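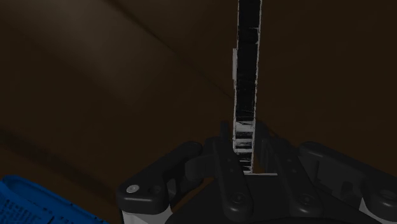
Serville, 2021-06-03. Wir haben bei Dornska die Türen aufgemacht, und ich darf erzählen, wie es war! Als Pressestelle schreibe ich sonst über Verträge und Messetermine, aber unser offener Nachmittag rund um die Simulationsumgebung Mistside hat mir so viel Spaß gemacht, dass diese Mitteilung etwas länger ausfällt. Gleich am Eingang stand die große Leinwand, und darauf lief das, womit unsere Entwicklung sich den ganzen Tag beschäftigt: ein schwarzer Greifer, der einen hohen, schmalen, dunklen Gegenstand aufrecht zwischen seinen beiden Fingern hält, ganz nah, mit jeder Schraube und jedem Gelenk. Gerechnet, wohlgemerkt, denn in Mistside gibt es den Roboter nur am Bildschirm. Ein Herr aus der Nachbarschaft wollte trotzdem wissen, wie schwer das Ding sei. Gute Frage! In der Simulation hat jeder Gegenstand eine Masse, und die kann man ändern, also durfte er sie sich aussuchen.

Angemeldet hatten sich 22 Gäste, darunter zwei Berufsschulklassen in kleiner Besetzung, ein paar Leute aus Betrieben im Umland und erfreulich viele, die einfach wissen wollten, was hinter unserer grauen Fassade passiert. Eine Vorführung dauerte 20 Minuten. Das war jedenfalls der Plan (die erste hat wegen der vielen Zwischenfragen deutlich überzogen, und der Kaffee war danach kalt).

Worum geht es bei Mistside? Wir bauen Wohnräume am Rechner nach und lassen darin einen Roboterarm Dinge greifen, anheben, umsetzen und ablegen. Alles, was dabei schiefgeht, geht am Rechner schief, und das ist mir als jemand, der einmal eine echte Teekanne in unserer Werkstatt hat fallen sehen, sehr sympathisch. Für eine einzige Aufgabe planen wir 1.000 Durchläufe ein, jedes Mal mit leicht veränderter Startlage. Das klingt nach Fleißarbeit und ist es auch, nur macht sie der Rechner über Nacht, während wir schlafen.

Am meisten gefragt wurde nach den Fingern. Warum nur zwei? Muss ein Roboter nicht eine Hand haben wie wir? Unsere Entwicklung hat das sehr schön mit einer Grillzange erklärt, die reihum ging: Damit lässt sich erstaunlich viel anstellen, wenn man weiß, wo man zufasst. Jede und jeder durfte mit der Zange einen Bleistift aufrecht hinstellen. Ich habe es nicht geschafft. Eine der Schülerinnen gleich beim ersten Versuch, unter großem Applaus!

Nach der Pause ging es dann in den zweiten Raum, in dem wir unser Projekt Crăciun vorgestellt haben. Der Name stammt aus einer langen Sitzung im Dezember, ist rumänisch und heißt Weihnachten, und er ist geblieben, obwohl wir inzwischen das ganze Jahr daran arbeiten. Crăciun ist die Sammlung unserer unordentlichen Zimmer. Aufgeräumte Tische kann inzwischen fast jede Simulation, uns interessiert aber die Wohnung, wie man sie nach einem langen Wochenende vorfindet, mit Sachen, die herumliegen oder irgendwo hängen, wo ein Arm gerade durchmöchte.
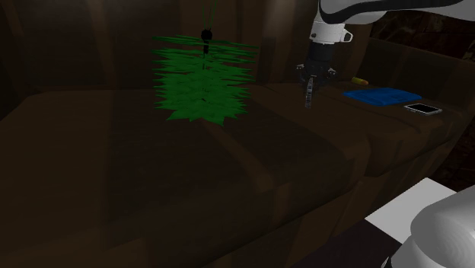
Unsere Gäste durften bei Crăciun selbst mitreden, und das wurde schnell lebhaft. Die Vorführung hielt immer wieder an, und dann wurde geraten, was der Arm als Nächstes tun sollte. Bei einem dieser Halte stand der Greifer über der braunen Holzfläche, ein schlanker grauer Finger knapp über dem Holz, ohne etwas zu berühren, links daneben das stachlige grüne Gehänge an seinen dünnen Schnüren, rechts hinten das Smartphone und die anderen Kleinigkeiten. Die eine Hälfte des Raums war für das Telefon, die andere rief »erst mal weg von dem Grünzeug!«. Darüber, was das kleine Gelbe neben dem flachen blauen Teil sein könnte, gingen die Meinungen übrigens auch auseinander, und ich habe mich da vornehm herausgehalten. Schön war, wie schnell aus dem Raten ein richtiges Fachgespräch wurde: über Abstände, über Wege durch die Luft und darüber, welche Bewegung man einem Arm in einer fremden Wohnung überhaupt erlauben möchte.

Ein Gast aus einem Pflegedienst hat dazu etwas gesagt, das wir uns notiert haben. In den Wohnungen, in die sie komme, liege das Telefon immer ganz am Rand, gern halb unter etwas anderem, und genau das müsse man üben. Die Entwicklung hat noch am selben Abend eine Liste mit solchen Fällen angefangen: Brille unter der Zeitung, Fernbedienung in der Sofaritze, Schlüsselbund in der Obstschale. Wer weitere beisteuern möchte, immer her damit, wir freuen uns!

Natürlich kam auch die Frage, wann so ein Arm denn nun bei Oma in der Küche steht. Ich gebe die Antwort so weiter, wie sie gegeben wurde: Einen Termin gibt es nicht. Mistside ist ein Werkzeug für Entwicklerinnen und Entwickler, und was am Bildschirm gelingt, muss sich danach an echten Geräten noch einmal beweisen. Daran arbeiten wir, aber verkaufen können wir Ihnen heute keinen Haushaltsroboter. Die Enttäuschung hielt sich in Grenzen, es gab ja noch Streuselkuchen.

Weil einige Anmeldungen zu spät kamen und wir niemanden auf dem Flur stehen lassen wollten, wiederholen wir den Nachmittag im Juli in etwas kleinerer Runde. Es gibt dafür 12 Plätze, der Eintritt ist frei, und die Grillzange liegt wieder bereit. Den genauen Termin geben wir auf unserer Internetseite und per Aushang am Werkstor bekannt. Schulklassen bitten wir, sich vorher kurz bei uns zu melden, dann suchen wir gemeinsam einen eigenen Vormittag.

Über Dornska
Dornska entwickelt in Serville Simulationssoftware für Greif- und Handhabungsaufgaben. Zum Angebot gehören die Simulationsumgebung Mistside und die Szenensammlung Crăciun.

Pressekontakt
Dornska, Pressestelle, Serville
Abdruck honorarfrei, über ein Belegexemplar freuen wir uns.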